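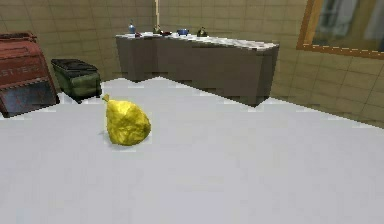

Figure 1. Yellow object on a pale gray tabletop (rendered view).

Print this article | E-mail this article

4.2 What the feeding diaries told me

I'll admit I went into the diaries expecting a mess, and I got one, but a much friendlier mess than I'd feared! We sent out 200 paper booklets through the Irkstead postnatal clinic and 111 came back with at least one full day filled in. Some were beautifully neat. Some had clearly lived at the bottom of a diaper bag (one arrived with a grocery list in the margin, which I transcribed by accident and then had to take out again).

The booklet asked for three things: when the baby started feeding, when the feed ended, and how the mother felt afterward, on a scale we borrowed from our own pilot. Start times were filled in almost everywhere. End times were a different story. Lots of mothers left them blank at night, and quite a few wrote "fell asleep" where the time should go. I first coded those as missing. Bouchra Belhaj talked me out of it, and she was right, so in this section they get their own code, and I come back to them in 4.4.

Daytime feeds mostly ran between 15 and 20 minutes in the entries that had both times. I wouldn't lean on that too hard, though. The booklet was ruled in five-minute steps, and people round to whatever line is in front of them. I would too, with a hungry newborn on my arm. The Ren diary, which we used in the December pilot, had no ruled lines at all and the times in it were all over the place, so I can't say which layout gets closer to the truth.

The mood scale surprised me more. I had expected the lowest scores in the small hours, and there were plenty of low ones then, but the early evening was worse for a good number of the mothers. Several wrote little notes beside those entries about visitors, dinner, older kids needing a bath, or just the baby wanting to feed again and again with no real gap. Our scale has one box per feed, so a long stretch of on-and-off feeding could turn up as one bad score or as six, depending on who was holding the pen. 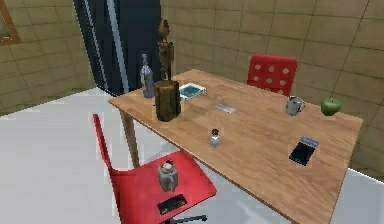 Theophilus Ofori, reading a draft of this section, objected that a mother who writes six entries in one evening may simply be the sort of person who keeps a careful diary, and that I was in danger of calling her the unhappiest of the lot. Fair point. I reran the evening scores using only the lowest one per mother per evening, and the dip got smaller but stayed put. Both versions are in the appendix.

We use cookies to remember your reading preferences. By continuing to browse you accept our cookie policy.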